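Karkholm open day, 25 May 2020

I went because Irina Radu had a spare pass and the email promised "the end of sorting by hand." I've been sorting by hand for years, so I had questions.

Most of the hour was slides. Teodor Ilie from Bomeck told us the arms would do 700 items a shift, then said 2 shifts, then took no questions on either. Dilruba Navaratnam asked what happens with a crushed bottle and was told that was on the roadmap. So is everything, in my experience.

Then we got to the table. Two small arms, one water bottle on its side, one green bin. I had pictured something bigger - a belt, at least, with actual trash on it.
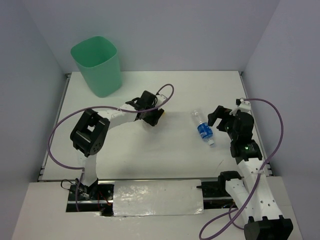
My trouble with demos like this is that someone picks the bottle. Clean, label on, cap on, nothing leaning against it. Our line gets yogurt lids stuck to diapers. Show me 40 minutes of that and I'll come back with my boss.

Irina liked it more than I did and thinks I'm being unfair. Maybe. The coffee was good, and they're doing another one in January.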